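Folding the purple cloths: notes on hems, labels and crease lines

November
By Azadeh Asadi

The purple cloths have been in general use since the spring and are now the most common item on the folding tables at Cakach. 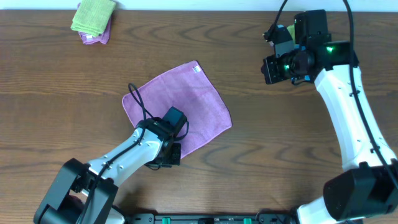

They replaced the grey ones, which were cut from two different fabrics and never stacked properly. The count at the end of last month was 2,876 in circulation across all customers, of which the largest single user is Nostalico, who take them for both tea rooms and the kitchen. Several people have asked for the folding method to be written down in one place, as the version pinned up by the ironer dates from the grey cloths and gives the wrong first fold. What follows replaces it. Please take the old sheet down when you see it.

The cloth itself

The purple cloth is a plain rectangle with rounded corners and a stitched hem on all sides. The rounded corners were chosen by Keyvan Rahimi after the trial batch. A square corner has a thick point where the hem is turned twice, and on the grey cloths that point was the first thing to fray. A rounded corner has a single even thickness all the way round. The drawback is that there is no sharp point to line up when folding, and new starters tend to match the curves by eye and end up with one layer pushed forward of the other.

Match the straight part of the hem instead. Lay the two straight edges together for most of their length and let the curves fall where they will. If the straight edges are true, the corners will be near enough. If the corners match and the straight edges do not, the cloth has been pulled out of shape in the dryer and should go back through damp.

The cloths from the second delivery are slightly longer than those from the first. Jafarzadeh, who cut and hem them, have confirmed that this was a change in the cutting layout and will stay. The two lengths can be used together but should not be stacked together, as the pile leans. They can be told apart most easily by laying one on the other. The print on the label was meant to show the delivery, but it fades to a pale grey within a few washes and should not be relied on.

Label position

Each cloth has a small white label sewn in just inside one corner. It marks the corner from which folding starts, and it is also the only quick guide to orientation, since the weave looks much the same from either side at normal working distance.

Before the first fold, the label should be face up. On the table this means turning the cloth until the label corner is at the far side, to the folder's left. Cloths seldom land that way when they are dropped from the basket. Most come down at an angle, with a corner pointing away from you, and it is quicker to turn the cloth flat on the wood with the palm of the hand than to lift it and drop it again. Lifting puts the wrinkles back in.

A cloth with no label is not a reject. Put it in the shallow tray with the others and Abbas Kermani will sew new labels on when there are enough to make it worth threading the machine. A cloth with a label hanging by one end should have the label cut off and go in the same tray. Please do not pull it off. Three cloths in the last batch of repairs had a hole at the corner where this had been done, and all three had to be cut down for rags.

Flattening

Start at the middle and work out to the edges with a flat hand. Most of the wrinkling is near the hems, where the thread has drawn up a little more than the cloth. It does not need to be removed entirely. Soft wrinkles along one or two sides will press out under the weight of the stack overnight. A hard crease running at an angle across the body will stay, and that cloth should be damped and ironed.

The crossing creases through the centre are a separate matter. They come from the previous fold, and after several cycles they can be seen even on a freshly washed cloth. Some customers have asked whether they can be got rid of. They can, with steam, but they will be back after the next fold and the extra handling is not charged for. Siamak Fallahi's advice is to treat them as fold lines: if the new fold is made on the old crease, the cloth lies flatter and the stack comes out lower. If the new fold is made slightly to one side, there will be two creases where there was one, and the cloth will look untidy on the customer's shelf however well it was stacked.

The fold

Bring the near hem to the far hem, so that the label is covered. Smooth away from the label end. Then bring the right side over to the left. This gives a quarter fold with the label inside the far left corner, and that is the fold for all general stock.

Nostalico's kitchen cloths have one further fold, in half again along the longer side, as their drawers are narrow. The tea room cloths do not. The two orders are bagged separately and the bags have different tags, but the cloths are identical, so if a bag has been made up with the wrong fold it can simply be opened and done again. There is no need to rewash.

The old sheet gave the first fold as left over right. That was correct for the grey cloths, which had the label in the middle of one side. With the purple cloths it leaves the label on the outside of the fold, where it catches on the next cloth down. Anyone who learned on the grey ones will find the habit takes a few days to lose.

Stacking

Stacks are of 30, turned at the halfway point so that the folded edges face alternate ways. Without the turn, the folded side builds up faster than the open side and the pile slides when the trolley is moved. The stack should be tied with tape, flat, with the knot on top. String cuts into the bottom cloth.

Do not compress the stack before tying. Press it once with both hands, let it come back up, and tie at that height.

The tables

The brown wooden tops are to be kept bare. There was a suggestion that they should be covered with sheeting of the kind used in the sorting area, and a length was tried on the end table for six weeks. The cloths slid too easily on it and the second fold was hard to hold while the first hand moved away. On bare wood there is just enough grip. The sheeting has gone back to sorting.

The grain runs along the length of the tops and is a useful guide for the eye when squaring up a hem, though the lines are wavy in places and it is better to look at the overall direction than to follow any one streak. The straight far edge of the table is the more reliable reference. The darker marks and small knots are in the wood and will not come off on the cloth. They do get mistaken for spills, and the tops have been scrubbed more than they need as a result. Wipe with a damp cloth at the start of the shift and dry it off. Polish and spray cleaner should be kept away from the folding area altogether, as both leave a film which shows on the purple as a paler patch.

If a splinter lifts, stop using that part of the table and mark it with tape. A pulled thread in the body of the cloth cannot be repaired in a way that customers will accept. Keyvan has fine paper in the workshop and will take the raised part down in a few minutes.

Washing and colour

The wash stays at 30 degrees with the Irnex liquid. The colour has held well on that setting, and side by side the oldest cloths and the newest are close enough to go in the same stack. A hotter wash was tried on one load of kitchen cloths with heavy grease and did shift the grease, but the cloths came out visibly redder and have been kept for internal use. For grease, pre-soak and then wash as normal.

The first wash of any new delivery is done without other items. The labels are white and will take up loose dye if the load is overfilled. A slightly pink label does no harm, and those cloths can go out as normal.

Dryers should be stopped while the hems are still very slightly damp. The hem is thicker than the body and dries last. If the load is run until the hems are fully dry, the body has been overdried and the wrinkles along the sides will be harder to flatten. Ladan Fallahi has set the second dryer to stop at the right point for a full load. For a half load it has to be checked by hand.

Rejects

Six faults send a cloth to the reject bin: a hole in the body, a hem open for more than a hand's width, a burn, a stain that has been through two washes, a pulled thread longer than a finger, and a corner worn through to the inner turn. Anything else is either a repair or a pass. Loose threads at the end of a line of stitching should be snipped at the table. Every table has its own snips on a cord and they should stay there.

Rejects are to be counted at the end of the shift and written in the book by the door, with the fault beside each one. The figures go to Jafarzadeh with the next order. They have asked in particular about the hems, as they are thinking of changing to a heavier thread, and would like to know where along the side the stitching tends to go first. A note such as "long side, near label" is enough.

Questions about the fold to Siamak, about labels and repairs to Abbas. The new sheet for the wall will be printed on Sunday and there will be one for each table.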